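Chapter 4: Fitting the Processor

Corina Căpraru and Florin Husar
4th August

Most guides to building a server treat the processor as the frightening part. They devote pages to it, print warnings in red and then hurry through the memory and the cooling, where beginners go wrong at least as often. We are not convinced that fear teaches anybody much. The job is short, and it calls for good light and a little patience. Whether it also calls for the gloves, mats and magnetic trays sold alongside the parts is a question we shall come back to in section 4.3.

Readers may have met the claim, repeated in the Makris handbook, that a processor can be fitted safely 1000 times. We have never found out who did the fitting, or what they counted as safe. Treat a socket as something you would like to open once and close once.

Before the chip goes anywhere near the board, the metal loading plate should be standing up, well clear of the socket, and the load lever should be free. Look for anything that might get in the way. On a server board the memory slots run close on both sides of the socket, and a lever can end up lying alongside them. Check that it moves before you start, while your hands have nothing else to do. 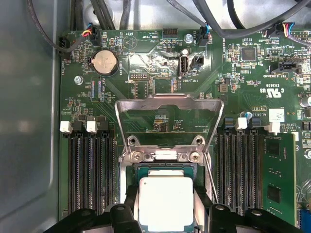 4.1 Which way round?

Every processor has marks that show how it sits, and every learner is told that it "will only go in one way". We distrust that sentence. A chip can be laid down the wrong way round perfectly well; it simply won't lie flat, and a plate closed over it will do the rest. Find the marks on the chip, find their partners on the socket, and compare the two before lowering anything.

Lower the chip straight down. Don't slide it into place — sliding is how contacts get bent. Once it is resting level, take your fingers away and look again from the side. If one corner stands higher than the others, lift the chip out and start afresh. Pressing on it is no cure, whatever the Flodix videos suggest.

Exercise 4a, on page 69, asks you to find the marks on three different boards.

Contact: Itenell Press, Fleden. All rights reserved. Back to top

We use cookies to remember your settings. Accept | Manage choices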